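Gripper day at Stirnside: my notes from the open lab

I got to Stirnside just after nine on Monday with a coffee in each hand (one was for Yuto Furukawa, who had talked me into coming) and went straight past the welcome desk to the bench where they were doing CPU placement.

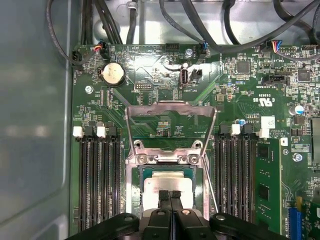 The job sounds dull until you try it. You pick up a processor, bring it to a server board, and set it in the socket without dragging it across the contacts. Stirnside had three grippers on the same arm, swapped between rounds, and visitors could drive if they signed up early enough. I signed up early enough!

First up was the Kimport, with narrow fingers and a very quick close. I liked it right away, but the default force was way too high for this and we spent a good ten minutes in the settings menu. Then the Zedico, which is slower and gives you a much nicer force readout – Yuto's favorite, and he's been through a lot of these. The Bodnár was last. Lovely machining, stiff as anything, but wide at the knuckles, and with memory slots on both sides of the socket you feel every bit of that width.

The wrist camera turned out to matter more to me than the fingers. With the raised socket bracket right in front of you and the load lever off to one side, you want to see the edges of the chip all the way down, and I kept leaning sideways as if that would help (it's a screen, so no). Somebody asked about adding a second camera from the side and got a long answer about cable routing that I only half followed.

They'd logged 3,000 practice placements on the bench before we came, and there's an endurance run of 300 per gripper planned for December. My own total was two, both with the Zedico. I'd buy that one if it were my money, though I want another go with the Kimport once they've fixed the force default.

Lunch was soup. Parking is behind the building, and bring a sweater for the lab.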